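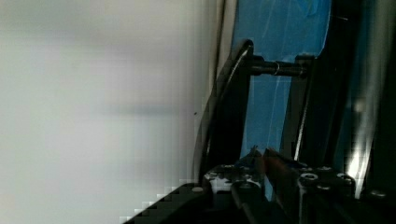

The first thing the researcher at Raptis wants me to know is that her result is not very exciting. She says it while making the tea, with her back to me, in the tone of somebody who has practised on relatives.

"We threw away most of our data and the robot didn't notice," she says. "That's it. You could go home now."

I had come to Rurnis by two trains and a bus, so I stayed for the tea.

The method is called Jillum, a name chosen in a hurry on the evening the abstract was due, and it deals with a problem most people would be pleased to have. Her group teaches a robot arm to pick things up and move them by showing it how. A person steers the arm through the job, the cameras record what they see, the motors record what they do, and a learning program is left to work out the connection between the two. Each of these recordings is a demonstration. The group had collected 588 of them and was preparing to collect a good many more, on the grounds that this is what everyone else was doing.

"The received wisdom is that if it doesn't work, you need more," she says. "And if it does work, imagine how well it would work with more. There isn't a result you can get that tells you to stop. I started to find that suspicious."

What set her off was watching the recordings. It seems few people in her field do this for pleasure. The camera she cares about is the small one at the wrist, which goes wherever the gripper goes and sees the world from there. In her account, a great deal of what it sees is tabletop.

"Pale grey, for ages. Then a slightly different pale grey. Then, if you're lucky, something arrives. I sat through a whole afternoon of it and I thought, I am a person with a doctorate and I'm learning nothing from this. Why would the program?"

So she wrote a cutter. Jillum goes through each demonstration looking for the point at which the fingers' path stops being general travel and starts being about one particular object. It does this without knowing what the object is. It asks how well the next movement could be guessed from the previous ones with the picture switched off. While the arm is swinging across the table, the guess is usually good, because swinging tends to be followed by more swinging. Close to the object the guess falls apart, as the person steering begins to nudge and hesitate and look. Jillum keeps the stretch where the guess falls apart, plus a little run-up, and bins the rest.

On most of the demonstrations it kept six seconds.

"I'd hoped for a more dignified number," she says. "Six seconds looks like an error. One of our reviewers thought it was an error. I think he had it down as six minutes with a typing mistake, and he was quite nice about it."

They trained two versions of the same program, one on everything and one on the clippings, and ran both on 23 objects, 10 tries at each. She insists on the dull details here. The order was shuffled, the person putting the objects down didn't know which version was running, and a try counted as a success only if the object ended up where it was meant to be and stayed there while somebody read out the score. On the easy objects, no difference. On the awkward ones, meaning anything shiny, anything thin, and anything with a hole or a gap where a finger might go in by mistake, the clipped version came out slightly ahead.

I ask how slightly.

"Slightly enough that I won't put it in the title. My co-author wanted to put it in the title."

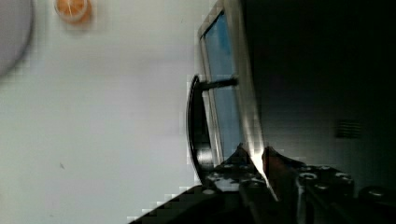 Her explanation for the shiny things is the part of the conversation where she puts the mug down. A program trained on whole recordings, she thinks, spends its effort where the recordings spend their time. It becomes very good at crossing a table. Glare on a metal edge turns up for a moment at the end of a long grey journey, and as far as the sums are concerned it barely happened.

"You get a robot that's marvellous at commuting and hopeless once it's in the office," she says. "I've used that line in three talks now and I'd like to be told when to stop."

I suggest three might do. She writes something on the back of an envelope, though I think it was a shopping item.

There is an obvious objection, and she gets to it before I can. If you throw away all the travelling, who teaches the robot to travel? The answer is that a perfectly ordinary planner does it, the sort of thing that has been moving arms across tables for decades without learning anything from anyone. It brings the gripper to the neighbourhood of the object and hands over. The handover was the hard bit. For most of March the arm would arrive, pass control to the clever part, and then stay exactly where it was.

"It had never seen an arrival," she says. "Every clip began with somebody already busy. So it got there and waited for the busy part to begin. I know people like this."

The run-up was the cure. Leave a short piece of the approach on the front of each clip and the hesitation goes away. Leave too much and you are back to commuting. The group spent longer on the length of the run-up than on everything else in the paper, and it takes up a single paragraph, in which the word "tuned" does a lot of heavy lifting. I read it to her. She agrees that it does.

She is firm about what Jillum won't do. It assumes the interesting part is near the object, and for some jobs this is plainly wrong. Carrying a full bowl is all travel. So is anything where the arm has to avoid something on the way. They tried a pouring task and the cutter kept the grasp, kept the tilt and discarded the middle, after which the robot regarded the journey between the two as somebody else's department. That experiment is in the appendix. She fought to keep it there.

"People email to ask if it works on their task. I tell them to watch ten of their own recordings first. They don't write back, and I can't tell if that's because it worked or because they watched them."

The next project is called Ovia and runs the idea the other way round. Where Jillum trims recordings afterwards, Ovia would tell the person steering when they can let go of the controls and allow the planner to get on with it, so the grey stretches never get recorded in the first place. It would save her students a good deal of time. I ask what the students think.

"They quite like the grey stretches," she says. "It's when they eat."

The code for the cutter is available from the group on request. The full set of recordings is too, uncut, and so far two people have asked for it. She warned them both about the tabletop.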